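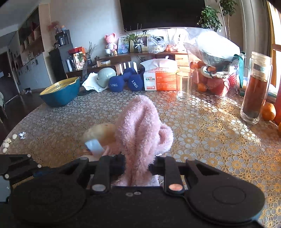 *Slide 1: pink plush above the lace-patterned tablecloth side of things. Title comes on click.*

**Wedding favors on a small budget: notes for Brevudberg, 7 November 2022**

Say good evening, wait for the chairs to be quiet.

- I sew favors for weddings in my small workshop, Domier. Tonight I speak only about favors, no dresses.
- Start with the Dimaculangan wedding in July. 30 tables, 751 small bags of sugared almonds, all closed by hand with ribbon. Pass the sample bag to the first row.
- Ribbon: buy the full roll. Short pieces fray and you lose time with the lighter.
- Names on tags: ask the couple to send the spelling in writing. I printed 13 tags wrong once and had to do them again in the night.

(drink water) 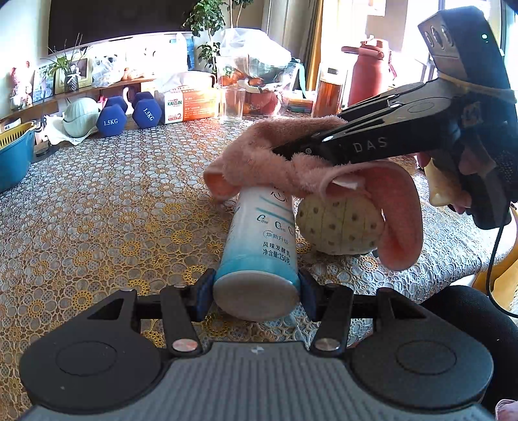

*Slide 2: yogurt bottle, lace-patterned cloth.*

- Almonds or soap? Almonds must be packed in the last week. Soap can wait for months, but keep it away from the food.
- Retura is the place where I sell the bags which are left over. My page there has 3,000 visits, mostly brides who look for one color.
- Do not put favors on the plates before the guests sit. The waiters will move them.

Ask who is getting married next year. Take questions, then show how to tie the flat bow, two times, slowly.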